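Oda play kitchen by Sunley, quick review

Short version: good kitchen, annoying screws. Went together in an evening, 50 screws, one bag mislabeled. Do the black posts first or you'll be taking it apart agian.

Looks better than I expected for a toy. Gray cabinet, farmhouse sink, wood-look planks across the back. The butcher-block top is the part everybody touches. Corners are rounded, thank you. Room to leave a couple balls or a tea set out and still "cook."
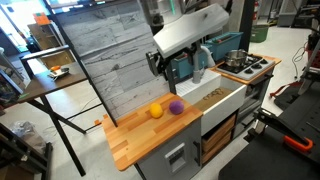 What I'd change

Sink is deep, kids love it, everything ends up in there. Faucet is for looks only, no water. Crates underneath are great for play food. Stovetop is plain, control strip, black burner area, fine. Dispenser panel on the gray cabinet gets more use than the stove at our house, go figure.

Wiped the counter every day for 6 weeks, finish is holding up. Paid 322 with shipping. Would of liked it under that but I'd buy again.

Comments

puvenden: did yours come with the crates? mine were in a seperate box

Bokisier: Wish the sink lifted out for cleaning. Otherwise agree.

tall_oak100: how heavy is it once its built?

Contact us | Copyright Puvenden Reviews | Back to top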